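09/01/2024

So the tree is down, the needles are mostly out of the carpet, and I've got to the part of January where I start eyeing up every pile in the house and thinking, right, you're next. First on the list was the washing. There's always washing! I live on my own and I still seem to produce enough of it for a small football team.

My old system (if you can call it that) was a big canvas sack in the corner of the bedroom. Everything went in the top and nothing came out until I'd run out of socks. It looked lovely for a week or so when I first got it, then it started slumping, and by last February it had given up standing altogether and just lay there against the wardrobe like something washed up on a beach. Damp gym things went to the bottom and stayed there. I'll say no more about the smell.

Anyway, I'd been putting off replacing it for ages, partly because I kept reading reviews. I found one sorter online that had 1,163 of them and I must have got through a good 100 before I noticed I was spending my evening reading strangers arguing about lids. I shut the laptop and went to Urix in Wirnidbridge the next morning instead, where they had a whole aisle of plastic baskets stacked up by the mops, and I picked one in under a minute. Seven pounds. I did have a look at the Dumitrescu ones as well, which are the tall bins with a proper lid, but I know myself and a lid is just a shelf I haven't filled yet.

What I wanted was something with holes, so things can breathe a bit, and handles you can get your whole hand through. The canvas thing had two little rope loops that dug into my fingers all the way down the stairs, and one of them came off on the landing with a full load in it. Plastic wipes clean too, and if I spill softener down it (I will) it doesn't matter.

I've been strict so far. Dirty stuff goes in, the basket goes down to the machine, clean stuff comes back up in the same basket and gets folded that evening — that's the rule, and I've only broken it once. The folding happens in the front room with the radio on. I used to do it on the bed, but then I'd get tired halfway through and shove the whole lot onto the floor to sleep, and in the morning it all needed doing again.
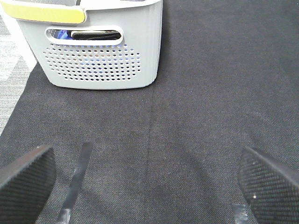 The other change is that I've stopped separating everything into tiny loads. Darks go together, lights go together, towels get their own wash when there are enough of them, and that's as far as it goes. I had a spell of doing delicates by hand in the sink and I don't miss it one bit.

Next up is the airing cupboard, which I'm dreading a bit. There are pillowcases in there from two houses ago and at least one fitted sheet that doesn't fit any bed I own. I've bought some shelf dividers from Hundar (in the sale, very pleased with myself) but they're still in the bag by the front door, so don't ask me if they're any good yet. If anyone's got a way of folding a fitted sheet that doesn't end with it rolled up in a ball, please leave it in the comments!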